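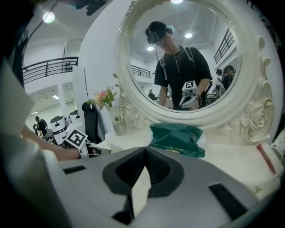 *A white hand-held gripper with its square marker, at the vanity with the round mirror. Headset, cap and backpack show in the glass.*

**The Homar club wants its grippers back by six**

Four in the afternoon and the sign-out sheet is already a mess. Names crossed out, names over names. Cyprian Lis, who started the Homar student club with two classmates last December, is trying to find out who has set 8.

"Somebody has it. It's not in the box."

The project is called Skoltent. Students carry the grippers themselves, do small everyday jobs with them, and the recordings go to train a robot arm later on. Pick up, put down, hand over. Then again. The club set itself a target of 1670 clips before the end of term, and 166 of those have to be tidying jobs, wich everyone hates.

Tidying is slow. Bags are the worst, Lis says. A bag never lies the same way twice. Flowers are a close second, you bump a vase once and you get carefull.

The backpack straps dig in after an hour. Most people swap out at forty minutes. A second-year from the Cieślak dorm did two hours straight and could not lift her tea.

Money: not much. Drivport, a parts shop across town, gives them a discount on screws and cable. The rest comes out of club dues and one bake sale, which went badly.

Next up is the sorting. Every clip gets watched by two people, bad ones tossed. Lis figures six weekends. His co-founders figure more.

Set 8 was in the hallway, under a coat.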